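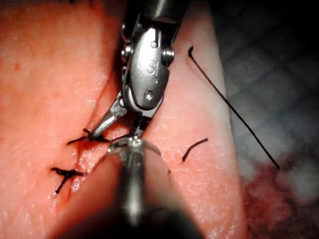
Budgeting for a surgical training robot

Budgeting for a surgical training robot means working out what it costs to buy, run and eventually replace a robotic setup used for practice on tissue, well away from any operating room. I've helped plan two of these for the teaching lab in Dolan, so this entry leans on what I learned there (and on a few things I got wrong the first time!).

Purchase price

Everybody starts with the arms. Fair enough, they're the biggest line on the quote, but a quote for arms often leaves out the instruments, the drapes, the mounting table and the shipping. When we compared Misis and Satcombe, the Misis price looked lower until I added the second instrument arm, and you really do want two if people are going to practice suturing. Ask for one written total with everything on it.

Instruments

Instruments wear out. The wrists are cable driven on a lot of models, and cables stretch, so each one is usually sold with a limited number of uses. I plan on 2 spare needle drivers for every setup and I keep them on their own budget line, otherwise they get eaten by something else by September.

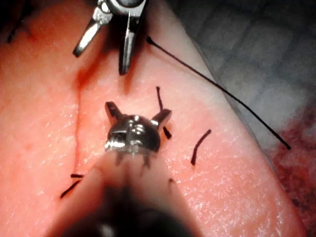
Practice material is the part I underestimated. Suture thread goes fast when beginners are tying and cutting the same knot all afternoon, and tissue has to be ordered, kept cold and thrown away properly. Our first order was 283 packs of suture, which I thought was generous, and the next one was 550. Disposal was billed separately at $1896 for the year, and I hadn't put down a penny for it.

Service and training

Service contracts vary a lot. Muvham sold us one that covered parts and travel but no loaner, so a broken arm meant canceled classes. I'd pay extra for the loaner now. Check too whether software updates are included, and how many people the training fee covers, as some sellers charge per person.

Space and power

Measure the doors. I mean it, measure them with the crate size in hand. You'll also want a sink close by, a fridge that's only for tissue, and enough outlets that the camera light isn't sharing an extension cord with the printer.

See also: Leasing versus buying; Used equipment; Tissue storage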